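Home About Archive Notes Contact

Shrinking the picture folder

9 September 2025

Filed under: Storage, Housekeeping

The backup drive in the closet filled up in January. I put off dealing with it by deleting old installers and one copy of a mail archive that I had in three places. That bought me until summer. Last month the nightly job on Sonow, my file server, failed with a disk full error, and I finally sat down with the directory listing.

Video was not the problem. I keep little of it, and what I keep is already compressed about as far as I want it to be. The largest single item was a folder called pictures, and inside it the largest item was a folder called pictures-misc, where everything without an obvious home has gone for 17 years. Scans, screenshots, renders, diagrams, camera files, things saved from forums that no longer exist. Most of it is PNG. Some is TIFF from a scanner I no longer own, saved without compression, a default I should have changed on the first day.

I set two rules before touching anything. Nothing that is currently lossless becomes lossy unless I have looked at it and decided. Nothing is deleted until the replacement has been decoded and compared with the original, pixel by pixel for lossless files and by eye for the rest.

The TIFF files were the easy part. Converting them to PNG with the slowest setting took one night and recovered more space than everything that followed. Scanned text on white paper does well in PNG once the scanner background has been cleaned, and poorly if it has not. A page that looks white to me is usually a mixture of several near-white values, and the compressor has to record every one of them. I did not clean the backgrounds, in keeping with rule one, but I have marked the folder for later.

Two details from that night may save somebody time. First, some scanner software writes the resolution into a tag that the converter drops without comment. If you ever want to print the page at its original size, check that the value survived. Mine did not, and I had to run the batch again with a flag set. Second, multi-page TIFF files turn into either one PNG or many depending on the tool, and the tools that produce one file keep the first page and discard the rest. My comparison step caught this. It affected 22 files, all of them letters.

The PNG files took more thought. PNG compression has two stages. A filter predicts each pixel from its neighbors and stores the difference, and then a general-purpose compressor (deflate) looks for repeated runs in the differences. A screenshot with flat panels and text turns into long runs of zeros and packs down to very little. A photograph turns into small numbers that rarely repeat, and packs down less. The filter can be chosen separately for each row. Most programs choose by a simple rule of thumb, and an optimizer tries more combinations and keeps the best result. There is no trick beyond patience.

I ran an optimizer over the whole folder and sorted the results by percentage saved. Diagrams exported from office software were at the top, some of them losing more than half their size. Those files had been written as full color with an alpha channel that was opaque everywhere, and a palette of a few dozen entries covered them completely. Screenshots were next. Photographs saved as PNG barely moved.

At the very bottom, below the photographs, was a group I had not expected to find there: small, crude-looking computer renders. My assumption had been that anything synthetic would behave like a diagram. Plain surfaces, few objects, few colors. The pixel values tell another story once there is grain on the surfaces.

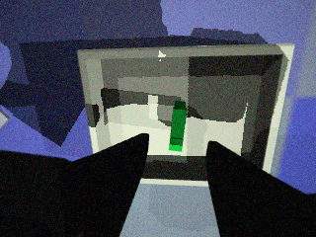 Green block in a shallow tray, low resolution, with fine speckle on every surface.

Speckle of this sort is close to the worst input a predictor can get. The left neighbor says nothing useful about the next pixel beyond the general level, so the difference is a random small number, and random small numbers are exactly what deflate can't shorten. The low resolution doesn't help much either. It keeps the file small in absolute terms, but the cost per pixel stays high. Running the optimizer for longer on such files gains a fraction of a percent and uses a lot of electricity.

I tried the obvious alternatives. Lossless WebP was smaller than PNG on nearly everything and took a reasonable amount of time. Lossless JPEG XL was smaller again on photographs and grainy files, as its predictors are more adaptive and its entropy coder is better than deflate. For flat diagrams the difference between the two was too small to care about. On noisy input every format runs into the same floor, and the only question is how near to it you get.

For the test itself I used a sample of 30 files picked by a script, stratified by type so that screenshots would not swamp the rest. I recorded encoded size, encode time and decode time, and I ran each encode twice to see whether the times were stable. They were not, on the first attempt. Ustero, the old desktop I use for batch work, had a clogged fan filter and was lowering its clock speed after a few minutes of load. I cleaned the filter, let it cool and began again. If your benchmark numbers drift downward through a run, look at the temperature sensors before looking at the software.

The decision in the end had less to do with size than with what else can read the files. My wife's tablet opens PNG and WebP. The television opens PNG and JPEG and shows a gray box for anything else. The indexing program I use, Tristier, reads WebP but builds thumbnails for JPEG XL through a plugin that has not been updated in some time. I don't want an archive that depends on a plugin. So the working copy stays PNG, optimized, and the cold copy on the closet drive is JPEG XL, lossless, with a decoder binary and its source stored next to it.

Two formats means two sets of checksums, and here I made a mistake worth writing down. I had been keeping checksums of the files. After conversion the file changes, so the old checksum verifies nothing. What I needed was a checksum of the decoded pixels, in a fixed channel order and bit depth, which stays the same across any lossless conversion. I now store both: the file checksum detects disk errors, and the pixel checksum detects conversion errors. The script that does it is called Qian and is short enough to print on one page.

Fixing the channel order took longer than writing the rest of the script. A grayscale file and a full-color file with three equal channels look identical on screen and produce different checksums if you hash the raw buffers. The same goes for palette files and for sixteen-bit files that only use eight bits of range. I expand everything to sixteen-bit RGBA before hashing. It wastes memory, but it gives one answer per picture. Color profiles are hashed separately as plain bytes. Transparent pixels are a further nuisance, as some encoders by default discard the color values underneath full transparency. Visually nothing has changed, and the hash says it has. I turned that option off.

Lossy conversion I have mostly left alone. I looked at one subfolder of forum saves, decided that I would never need them at full fidelity, and then noticed that they were JPEG already. Encoding those again would have gained little and added a second generation of artifacts. JPEG XL can repack an existing JPEG losslessly and rebuild the original file bit for bit on demand, so I used that for the cold copy and left the working copy as it was.

As for duplicates, the pixel checksum finds exact ones for free. It does not find a picture that has been resized, cropped or saved again at another quality. There are perceptual hashes for that purpose and I have used them before. They gave me too many false matches on scanned text, where one page of a typed letter looks much like another once it has been reduced to a tiny gray square. I will leave near-duplicates in place. Disk is cheaper than the evenings it would take to review them.

The backup job completes again. The closet drive has room for a few more years at the present rate, assuming I don't buy another scanner. The restore test took five hours over the house network, most of it spent on small files. Packing those into larger archives would speed it up, but then one bad sector could take out a hundred pictures in place of one, and I prefer the slow version.

Still to do: clean the scan backgrounds, rename the 22 letters so that their pages sort correctly, and move the checksum list somewhere other than the drive it describes.

Comments

Baoshan Mao
On transparent pixels, did you check the default for lossless WebP too? The encoder I use clears the color under full transparency unless told to keep it. I lost some texture maps that way, where the alpha channel was used for something else.

oldtape
Re: the multi-page TIFFs. Some fax software also puts a reduced-size preview in as the first page. A tool that keeps only page one then leaves you with the thumbnail. Compare dimensions as well as page counts.

kestrel_k
How do you handle files that fail to decode at all? I have a few truncated JPEGs that every viewer will show most of, and I never know whether to count them as good.

Reply from the author
@kestrel_k They go in a separate folder, with the file checksum only, and I don't convert them. @Baoshan Mao Yes, the same default. The exact flag preserves them. @oldtape I hadn't thought of that and will check tonight.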